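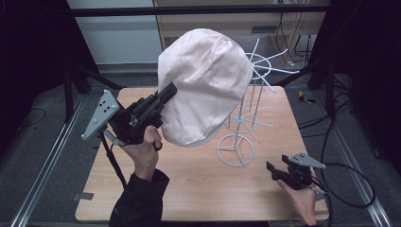
Pink cap with short brim, and white wire stand. Headwear Gallery, Dralholm Costume Collection.

Headwear Gallery: Caps and Their Stands

The Dralholm Costume Collection holds 282 items of headwear, most of them made for everyday use. The collection began as a teaching resource and is still used as one. Students of dressmaking and theatre costume may handle a large part of it by appointment, and the pieces shown on this page belong to the handling series.

Catalogue entries for the handling series were revised in January, and the page was last updated on March 25, 2018. Further entries will be added as the work on the soft caps is completed.

About the cap

The cap is of light pink cloth, in the flat style often known as a newsboy. The crown is rounded and falls in soft folds, with a faint seam curving across it. It is catalogued under Soft Caps, number 203, and came to the collection as part of the Clustesine gift, a group of caps and berets from a former dress shop. No maker's name is recorded in the gift papers. The date of making is also unrecorded, and the entry will remain open until the shop's order books have been read in full.

About the stand

The stand is made of thin white rods, with a round base ring, an upright post and two levels of wire arms. The ring at the top, with its outward-curving arms, forms the cradle for the hat. Stands of this open pattern are preferred for soft caps in the handling series, as air can pass beneath the crown and the cloth keeps its shape without padding. They are listed in the store register under the name Sosa. Caps with a stiffened lining are kept on solid blocks – these are listed separately.

Handling and storage

Caps should be placed on the stand with the brim facing forward and the crown eased gently over the ring. The cloth should not be pulled down to meet the lower arms. Brims must not be used to carry the weight of the cap once it is in place. Items not on a stand are stored in Tokix boxes, one cap to a box, with acid-free tissue folded loosely inside the crown.

Visits

Handling sessions last up to 80 minutes and are open to groups from schools, colleges and amateur theatre companies. Requests should give the catalogue numbers of the items required – 2 may be reserved for each session – and should be sent to the Collection Office at Dralholm. Photographs may be taken for private study. Permission to publish must be sought in writing.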